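Looking after bedding in a small room

I've been sleeping on the floor, by choice, since 2000, and my back has never been happier! The great enemy is damp. Fold your futon back every morning, even if you only manage it while the kettle boils, and leave the window open a crack (yes, in July too).

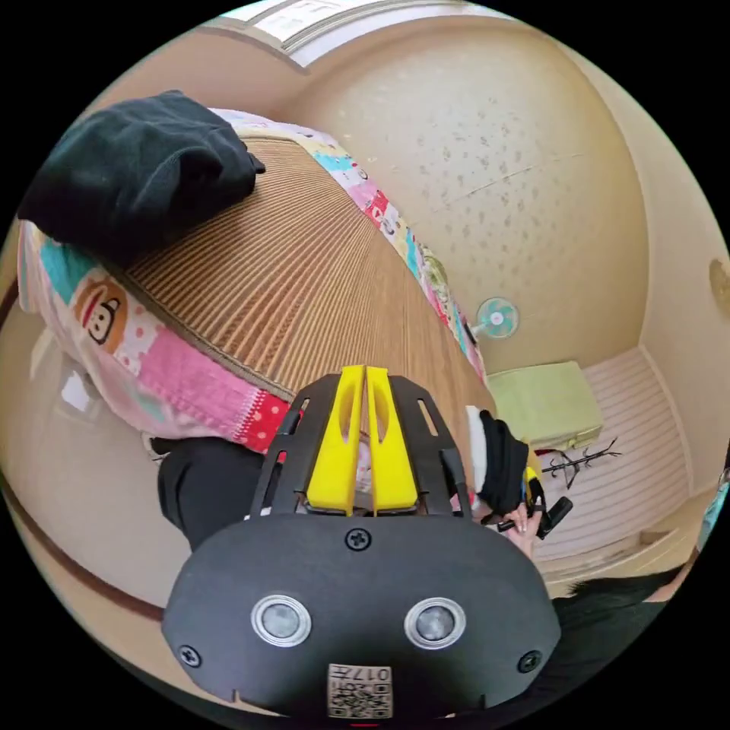
Covers I wash at forty degrees, inside out, with half the powder the packet tells you to use. My old patchwork one from Fornthorpe has come through 161 washes, all pencilled inside the airing cupboard door, and only one seam has gone. Tatami likes a dry cloth, wiped along the weave, and a vacuum on its gentlest setting.

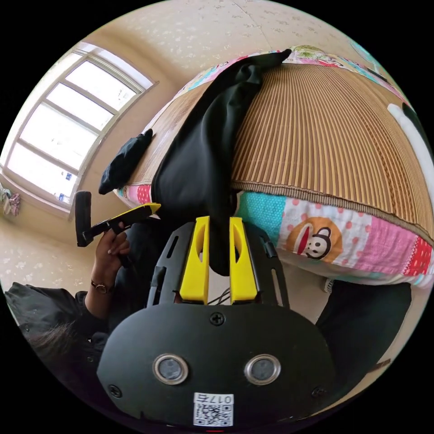
Yellow fingers, side by side.

Spare blankets go in a cotton bag with a bit of cedar, never plastic, and do shake them out now and then.

Comments

Refugio Villaseñor: Half the powder works a treat, my covers are so much softer.

Hazem Salem: Would you hang a wool one outside? Mine is 46 years old and I'm nervous!

Last updated 03/10/2023

Contact us | © Skernon Household Pages | Back to top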